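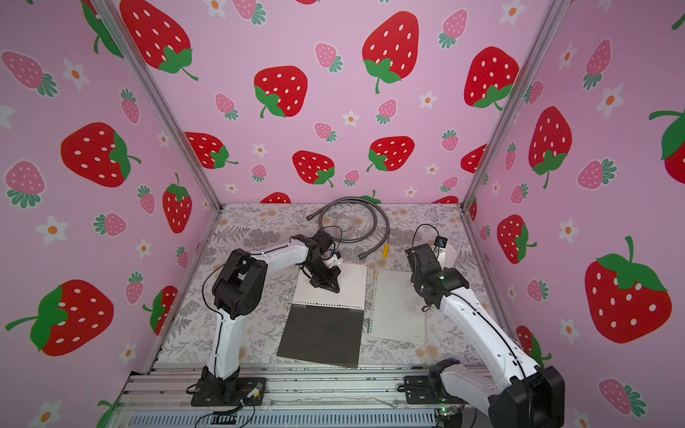
Strawberry walls, fern cloth, both arms over the notebooks. Hose + tape at the back.

Lab > Notebooks > Tiluvik > Background swaps

August 2021, Friday

HT (Heidrun Trummer)

Picking up from the wallpaper question. Short version of why: the Ki policy does fine on the plain gray walls and goes to pieces when anything behind the table changes. Want to know if it's the walls, the table cover, or both. So every session now gets a wall paper and a cloth drawn from the list, and the task stays put.

Setup for this one: strawberry paper on all three walls, fern cloth on the table. Two spiral notebooks in the middle, one white lined, one cream. Clutter: gray hose coiled at the back with clear tape inside the loop, small yellow thing off to the right of it. Clutter positions not fixed between sessions, just don't put it where the arms need to go.

Got 68 demos on this combination. Threw out 5. Three of those were me on the leader arms, I let go too early and the notebook slid. Other two were dropped frames on the right wrist camera, timestamps jump and the sync script flags it. Keeping the raw files anyway, they're in the rejects folder, do not delete.

Held-out test is Tistberg paper (the dark green one) with plain cloth. Never train on that. Somebody had it in the training list last week, I took it out and regenerated the index. If your index is older than that, redo it.

Results so far, all with the same checkpoint size and same number of steps:

plain walls only: fine on plain, hopeless on Tistberg. Left arm goes to the right general area then hovers.
plain + 2 papers: better. Finds the first notebook most of the time, still misses the second one.
plain + 3 papers, cloth fixed: not much more than with 2. Surprised me.
plain + 3 papers, cloth swapped too: clear jump. Both notebooks reached on Tistberg, grasp still sloppy on the cream one.

So the cloth matters more than I gave it credit for. Makes sense for the wrist view, at grasp time it's nearly all table and page and hardly any wall. The overhead view is where the paper ought to count. Would like to run it with wrist view masked and with overhead masked to seperate the two. Not today.

Caution on all of the above: one seed each. The 2 vs 3 papers thing could easily be noise. Do not put it on a slide yet.

Cream notebook grasp. Worse than the white one in every condition, including plain. Not a background problem then. Could be the angle, it goes down turned and the white one usually goes down straighter. Or low contrast between cream pages and the cloth. Easy check: swap the two notebooks' places, same cloth, ten minutes' work.

Color augmentation in software (Somus branch) as a cheap substitute for real paper: tried it once. Helped on hue, did nothing for pattern. Pasting textures onto the walls in the overhead view might be closer but then the shadows are wrong. Leave it for September.

Practical stuff
- paper goes up with the seam behind the corner posts, otherwise there's a stripe in the overhead view
- cloth pulled tight before taping, a fold under the white notebook ruined a whole batch last time
- home both arms AFTER the cloth change
- write the paper and cloth codes in the session file before recording. Not after. I had to guess on one session from the video
- cable on left arm: check for snagging when the elbow comes all the way up

To do
rerun the 3-paper conditions with more seeds
notebook swap check
masked view runs, wrist first
ask for more wall papers with big shapes, most of what we have is small print and strawberries are the only large pattern in teh set
move rejects to the big disk

Training job for the swapped set is queued over the weekend, same config as the last one except the data path. If it dies on the loader again restart with fewer workers.

Recent entries
Leader arm grip springs
Wrist camera sync, again
Tistberg paper, lighting check
Ki checkpoint sizes
Cloth list and codes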